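Clisevum handling cell

The Clisevum is a two-handed robot cell built by Clestach for passing small molded parts from one station to the next. First one went in at the Istport works in May, later units have the longer wrist. This article covers setup and upkeep of the hands.

Setup. Both arms are homed, then the hands are brought together at low speed, one over the other, and the handover point is saved. Gap between fingertips is checked by eye first, gauge after. Tokgöz controllers store up to 28 handover points – older ones lose them if the backup battery is pulled.
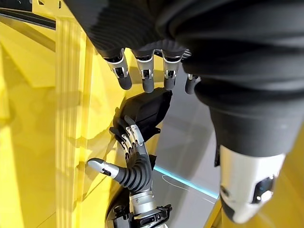 Page last changed: 21 Nov 2018

Upper hand hangs fingers down, its rubbery tips just over the black part held in the lower one. The ribbed sleeve should fold evenly; a sleeve that pulls tight on one side gets refitted before anything else is done. Knuckle joints and linkage rods are metal and left exposed, so dust gets in. Brush out, no solvent.

Routine care. Finger screws are checked every 200 hours, tips swapped at 2000 or when they go shiny. Linkage rods get one drop of light oil, wiped off. Too much oil ends up on the pads and parts slip.

Faults. Code 59 is a stalled finger, ussually grit in the second joint. Power off, work the joint by hand, rehome. If it comes back the whole finger is replaced – they are not repaired on site. Handover points have to be saved again after any finger change, this step is often skiped.

See also: Gripper pads, Homing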